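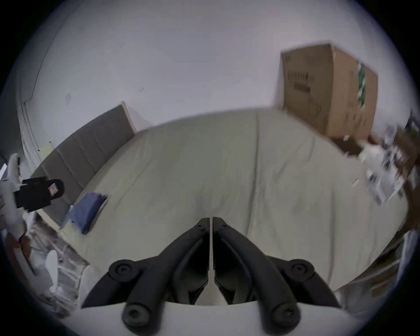
How I wash new sheets so they stop feeling like cardboard

I bought a set of Steyn cotton sheets in January and the first night was awful. So scratchy! After three washes they're the softest thing I own, so I'm writing down what I did.

Step 1. Skip the detergent

New sheets often come with a finish on them. I run the first wash warm with half a cup of white vinegar and nothing else. Sheets only, please – towels shed lint all over everything.

Step 2. Wash again, with less soap than you think

I use a small squirt of Plerna liquid (any mild one will do) and add an extra rinse. No fabric softener. It coats the cotton, and mine got less absorbent the one time I tried it.

Step 3. Dry on low and pull them out early

Low heat, two wool balls, and I stop the dryer roughly 20 minutes before it thinks it's done. Shake everything out and let it finish over a door or a rack.

Step 4. Fold while it's all still a little warm

Halves, then halves again, smoothing with your forearm as you go. I do this on the bed because my table is tiny.
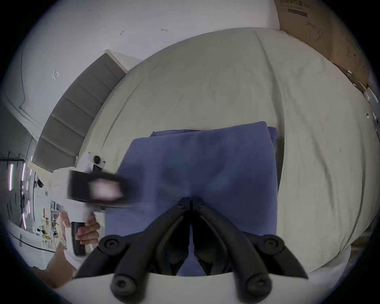
Pillowcases go inside the folded flat sheet, so the whole set comes off the shelf in one go. Repeat steps 2 and 3 once more if things still feel stiff. My linen set took five rounds, so don't give up on linen too soon!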